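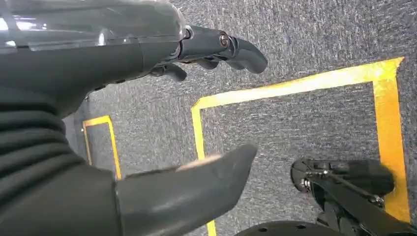

Page 2 of 3

Home Forum > Floors and Walls > Carpet over concrete in ground floor room, pad or no pad?
Thread started July 2024

rezaul_m
Thank you to all who answered on the first page. I will try to reply to everything in one post so it does not become confusing.

The room is on the ground floor and the floor under it is concrete. I do not know how old the concrete is. The house had brown vinyl when we bought it, and my wife and I have removed the vinyl but not all of the glue. The glue is black in some places and yellow in other places. We would like a short gray carpet, nothing thick, because there will be a desk in the room and a chair with wheels.

I received two offers. The first is from Andrade Flooring, 554 dollars, with a pad under the carpet. The second is from Girnico, 420 dollars, and the man said that for this kind of carpet a pad is not needed and even is a bad idea. So my question remains the same. Who is right?

Rezaul Munshi

plumbline
Stop right there with the black glue. Do not scrape it, do not sand it, do not run a heat gun on it. Old black adhesive can have asbestos in it. Send a sample to a lab before anybody touches that floor again. The pad question can wait.

rezaul_m
I did not know this. We scraped a part of it by hand in January, with water. I will look for a laboratory. Should I tell the carpet companies about it?

plumbline
Yes, both of them. And I would be a little suspicious of anyone who came to measure and said nothing about it.

hollis_b
To be fair, plenty of installers go straight over black glue if it is flat and stuck down well. Leaving it alone and covering it is a normal way to deal with it. The test is still worth doing, I agree with that part.

On pad or no pad: with a rolling chair I am with the Girnico guy. Low loop carpet glued down direct, no pad. I had an office with pad under it and the chair made a valley in front of the desk. The carpet started to wrinkle there and I had to have it stretched.

marguerite.t
I disagree with hollis_b on this. A thick soft pad is bad under a chair, sure. A thin dense one is fine, and your feet will thank you in winter when there is concrete under you. Did Andrade say which pad they are offering? The word "pad" on an offer means nothing. Ask for the thickness and the density in writing.

danjuma_o
Good evening to all. I would like to add my experience, as I had the same situation in my own house and I made the wrong decision first.

I chose carpet without a pad, glued directly to the concrete. The price was good and the work was finished very quickly. After the first winter there was a smell in one corner. When we lifted the carpet there, the back of it was damp. The concrete was giving moisture, and nobody had measured it before. The carpet was not guilty and the glue was not guilty. We had simply never asked the floor if it was ready.

So my advice to Rezaul is to make the plastic sheet test before he signs any offer. You take a piece of clear plastic, you close all the sides with good tape, and you leave it for 3 days. If there are drops under the plastic, or if the concrete became darker, you have moisture and you must solve it first. It costs almost nothing.

Danjuma Ogundipe

hollis_b
The plastic sheet test is not very reliable, just so everyone knows. It can come up clean in a dry season and the slab can still be wet deeper down. A proper humidity test with a probe is what the adhesive makers ask for if you want the warranty.

danjuma_o
You are correct, and I should have written that. I understand it as a first test only. If it shows water, you know enough. If it shows nothing, you still know very little. I did not want to send him to pay for a probe test if the simple one already gives a bad answer.

hollis_b
OK, fair.

tuftandtack
Has anybody here used the Grullel tiles? They are carpet squares with a backing already on them, so you get a bit of softness and no separate pad. I put them in a hallway. If one gets a stain you lift it out and put in a new one. For a room with a desk I would look at tiles before anything that comes on a roll.

marguerite.t
I have seen them in a store but I did not like the edges. You could see every seam when the light came in low from the window. Maybe the darker colors hide it better.

tuftandtack
Mine are laid with each one turned a quarter, so the seams are part of the pattern. If you try to make them look like one big carpet, then yes, you will be disappointed.

rezaul_m
The tiles are interesting for me because I could do the work myself. What do you use to fix them? Is it glue, or do they stay by their own weight?

tuftandtack
I used the sticky corner tabs, not glue. The floor has to be clean and flat or the tabs let go. With your old adhesive still there I would want a smooth skim coat first, after the lab result, and only if the result says you may. I used Pradex leveler in my hallway and it was easy enough to spread, but it sets fast, so mix small buckets. Someone will tell me I should have primed first. I did prime.

plumbline
Check that any leveler is rated for going over old adhesive. Many are not. It will say so on the data sheet, usually in small print near the end. If it does not mention adhesive residue, take that as a no.

marguerite.t
One more thing, Rezaul. Compare the two offers line by line before you compare the totals. Does the cheaper one include moving the door up or trimming it? Transition strip? Taking away the old vinyl if you still have it in the garage? I once paid over 100 more than the price I was told, all of it in small things like that.

rezaul_m
The old vinyl is in the garage, yes. You guessed well. I read the papers again now. Andrade includes the strip at the door and the removal of waste. Girnico writes only "supply and install." The door is not mentioned in either of them.

I also called Andrade about the pad, and the woman was very polite. She said it is a thin one made for offices, and she will send me the sheet by email. Girnico did not answer the phone today.

hollis_b
If theirs is the thin office kind then I take back half of what I said. A good chair mat would cover the other half.

danjuma_o
Please also ask both companies if they measure the moisture themselves, and who pays if they find it. In my case the contract said that the condition of the floor is the responsibility of the owner. I had signed it without reading that line.

rezaul_m
I found the same sentence in one of my offers, on the back side. I will ask them before I sign. I have written to a laboratory too, and they want a piece of the glue in a closed bag, with the place in the room written on it. Plumbline, is it better to send the black and the yellow together, or separate?

plumbline
Separate bags, one for each color. Wet the spot first, take the smallest piece they will accept, and wipe up with a damp paper towel that goes in the trash in its own bag. Better still, ask if they can send somebody to take it.

Go to page: 1 2 3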